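How to wash and block a wool beanie without wrecking it
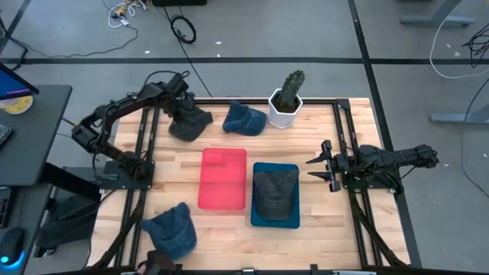
Dark grey knit cap on a butcher-block top.

Every May I drag the winter box out of the hall cupboard and every May there's at least one beanie in there that smells like a wet dog that took up smoking. If you've knitted one, or been given one, or paid silly money for one at a market, you've probably been putting off washing it. I put mine off for years. Then I cooked a lovely moss green one in a hot machine cycle and it came out the right size for a mandarin, so I finally sat down and learned to do it properly.

This is the way I do it now. It takes maybe twenty minutes of hands-on fiddling and then a day or two of leaving it alone (the hard part, for me).

First, work out what it's made of

If the label's still in there, read it. If it says superwash, relax a bit, because that wool has been treated so it won't felt easily, though it does have its own bad habit of growing when it's wet. Acrylic you can mostly chuck in a mesh bag on a cold gentle cycle and get on with your life. Everything else, meaning plain wool, alpaca, mohair, or any blend where you're not sure, gets the full hand wash.

No label? Snip a tiny bit of yarn from the tail inside the crown, if there's a tail long enough to spare. Wet it, rub it hard between your fingers with a drop of dish soap and some hot water, and keep going for a couple of minutes. If it mats into a fuzzy little worm, it's untreated wool and you've just learned what the machine would've done to the whole hat.

What you'll need

A basin or a clean sink
Wool wash, the no-rinse sort if you can get it
Two old towels, decent sized
A balloon, or a bowl about as wide as your head
A tape measure
Somewhere flat and out of the sun

I use a no-rinse wash called Lustero, mainly because the shop near me in Zamthorpe stocks it and it doesn't smell like a nanna's sock drawer. Any wool wash will do. I've used baby shampoo in a pinch and it was fine, only it takes ages to rinse out and you'll be standing there swearing at the bubbles. Skip ordinary laundry powder, and definitely skip anything with enzymes in it, those are made to break down protein and wool IS protein.

Measure before you wet it

I always forgot this bit and always regretted it. Lay the beanie flat, don't stretch it, and measure straight across the brim, then from the brim up to the top of the crown. Write it down. I write mine on the back of an envelope and then lose the envelope, so these days I take a photo of the envelope as well.

If the hat already fits the way you like, those are the numbers you're aiming for at the end. If it's a bit snug you can sneak an extra centimetre or two out of it when you block it, but be realistic. Blocking evens things out and opens things up. It won't turn a kid's size into an adult's.

The soak

Run the water first, cool to lukewarm. I go for the temperature where I put my wrist in and don't really feel anything. Add your wool wash and swish it about with your hand, then lay the beanie on top and push it gently under until the air comes out. You'll get a satisfying little stream of bubbles out of the crown.

Now walk away! Seventeen minutes is my number, for no better reason than that's how long it takes to drink a cup of tea and wash the cup. Anywhere from fifteen minutes to half an hour is fine. Don't rub, don't wring, don't run the tap directly onto it. Felting is what you get when wool meets heat and rubbing, and going from warm water to cold water in one hit doesn't help either, so keep everything the same temperature from start to finish.

Dark colours will often let go of some dye the first time. My navy one turned the sink the colour of a school jumper and I had a small panic, but it was just loose dye and the hat looked exactly the same afterwards. If you're washing something stripy with white in it, use cooler water, keep the soak short, and don't leave it sitting folded on itself.

For sweat marks around the brim, dab a bit of the neat wool wash on before you soak it and press it in with your fingertips. Pressing is fine. Scrubbing is how you end up with a fuzzy ring where your ribbing used to be.

Getting the water out

Wet wool is heavy, and if you lift it out by the brim it'll stretch like a slinky. Get both hands underneath, scoop the whole thing up, and squeeze it gently against the side of the basin. Then lay it on a towel, roll the towel up like a Swiss roll, and press down along the length of it. I stand on mine in my socks. Unroll, swap to the dry towel, do it again.

You want it damp when you're finished, about the way a tea towel feels after you've done the dishes. Some people use the spin cycle in a mesh bag for this, and it does work well, but I've got an old top loader that starts filling itself whenever it feels like it and I don't trust it with anything I love.

Blocking it

Blocking just means shaping it while it's damp and letting it dry that way. There are three ways I do it, depending on the hat.

Plain ribbed beanies, the ordinary sort you roll up at the bottom: just dry them flat. Lay the hat on a dry towel, pat it into shape, nudge the ribs so they run straight, and check it against the measurements you wrote down. Don't stretch the brim at all. Ribbing that's been dried stretched loses its grip and you'll be pushing it up off your eyebrows for the rest of its life.

Beanies with a pattern, like cables or colourwork: use a balloon. Blow it up to a touch smaller than your head (measure your head, it's bigger than you think), slide the hat over it and stand the knot end in a mug so it stays upright. The stitches even out beautifully. Leave the ribbed band hanging below the fattest part of the balloon so it isn't being pulled.

Slouchy hats and berets: a dinner plate for a beret, slid inside while it's damp, and for a slouchy one I go flat again but with a bit of rolled tea towel inside the crown so it doesn't dry with a hard crease down each side.

Fermín Ojeda, who taught the beginners' knitting class I did at Insaurralde (the yarn shop, sadly gone now), used to gather the brim of his balloon hats with a loose running thread in a contrasting colour before they went up to dry. You pull it in just enough to keep the ribbing snug, tie a bow, and yank it out when you're done. I thought it was fussy until I tried it. Now I do it on all the cabled ones.

Drying

Flat or on the balloon, out of direct sun, away from the heater. A fan in the room is fine. Flip the flat ones after half a day and swap the towel if it's soggy. In summer I can get a thin one dry overnight, and in a wet winter a thick one has taken me 4 days and I was convinced it'd go mouldy (it didn't, but I gave it a fresh towel each morning).

Check the thick part of the crown where all the decreases meet, because that's the last place to dry. If it feels cold against your cheek, it's still damp in there.

Pom-poms

If it's a yarn pom-pom, wash it on the hat and fluff it up with your fingers as it dries. If it's faux fur, take it off first. Most are on a snap or tied through the crown. Real fur I wouldn't put in water at all.

Pilling

Once it's bone dry you can deal with the bobbles. A fabric comb is gentlest, and one of those battery shavers is quicker, but lay the hat over your hand so the fabric's smooth and go lightly. I put a hole in one near the crown by getting carried away in front of the telly. It's got a darn there now in orange, and I've decided I like it.

How often?

Less than you'd think. Wool airs out really well, so I hang mine on the back of a chair after a sweaty walk and it's fine by the morning. I do a proper wash twice a season and once more before it goes away for summer, since moths much prefer a dirty hat to a clean one. Then into a zip bag with a bit of cedar, squeezed flat, and back in the cupboard.

If you've already shrunk one, try soaking it in lukewarm water with a good slosh of hair conditioner for half an hour, then ease it wider bit by bit and put it on a balloon. I got back maybe half of what I'd lost on a mildly shrunken one. The moss green one was past saving, so the neighbour's baby in Sotbridge has it, and it fits her perfectly.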